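Rurnavex Kitchen Scale - Set-up and User Guide

Section 2. Placing, levelling and first use

2.1 Before you begin

Read this section in full before the scale is used for the first time. The scale is intended for weighing dry and fresh foods in the home and in small teaching kitchens. It must not be used for trade, for medicines or for weighing infants. Its greatest load is 3000 g, including any bowl or container placed on the plate.

Keep the carton and the inner packing until the checks in 2.4 have been completed. Scales returned without the inner packing may be refused by the service department.

2.2 Choosing a place for the scale

1. Select a table or worktop that is flat, firm and does not rock when pressed at the corners.

2. Wipe the surface with a dry cloth. Crumbs or grit under a foot will affect the reading.

3. Keep the scale away from ovens, open windows and fans. Moving air can cause the last figure to change continuously.

4. Do not place the scale on a cloth, a mat or a chopping board.

Note: Foods to be weighed should be brought to the table beforehand and kept clear of the plate. Where several items are to be weighed in turn, the use of separate containers for weighed and unweighed goods is recommended.

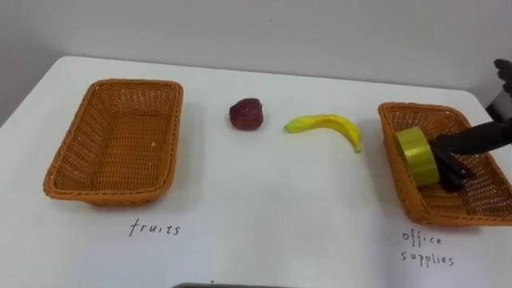 5. Turn the scale so that the display faces the user and can be read without leaning over the plate.

6. If the scale has been moved from a cold room to a warm one, leave it to stand for two hours before switching it on.

2.3 Fitting the batteries and levelling

1. Turn the scale over and rest it on a folded towel. Do not press on the plate.

2. Slide the battery cover in the direction of the arrow and lift it away.

3. Fit the batteries supplied, following the signs moulded inside the compartment. Replace the cover.

4. Return the scale to its place and look at the bubble beside the display. The bubble should rest within the ring.

5. If it does not, turn the two front feet until the bubble is in the ring. Turning a foot clockwise, as seen from above, raises that corner.

Caution: Do not mix old and new batteries. Remove the batteries if the scale will not be used for several months. Damage caused by leaking batteries is not covered by the guarantee.

2.4 Checking the reading

A check weight of 1000 g is supplied with the Treltorura set and may be bought separately for all other models. Household goods, such as a bag of sugar, are not suitable for this check, as the weight of the packaging is not controlled.

1. Press ON and wait until the display shows 0. Nothing should be on the plate.

2. Set the check weight in the middle of the plate. Do not drop it or slide it into position.

3. Wait until the reading is steady. It should be within 2 g of the marked weight.

4. Remove the weight and confirm that the display returns to 0.

5. If the reading falls outside this limit, repeat 2.3 from step 4 and check again. If the fault remains, stop using the scale and contact the service department.

2.5 Weighing with a container

1. Place the empty container on the plate and press ZERO.

2. Add the food to the container. The display shows the weight of the food only.

3. To add a further ingredient, press ZERO again before adding it.

4. When the container is lifted off, the display shows a negative figure. Press ZERO to clear it.

Note: Loads below 5 g may not be registered. Very small amounts should be measured by spoon, or added to food already on the plate.

Wide containers must not touch the table or hide the display. A container that hangs over the plate should be centred with care - an uneven load can lower the reading.

2.6 Messages on the display

LO - The batteries are weak. Replace all of them together.
EE - The load is too great. Remove it at once.
-- - The scale is not steady. Check the surface and the feet.

2.7 Service

Enquiries about this section should be sent in writing to Pierina Monti, Service Department, stating the model name and the serial number printed inside the battery cover. Owners of the earlier Rallero model should refer to the separate sheet packed with that scale, as its feet are fixed and step 5 of 2.3 does not apply.

Text approved by Aslak Brekke, Product Safety. Issue of 12/29/24.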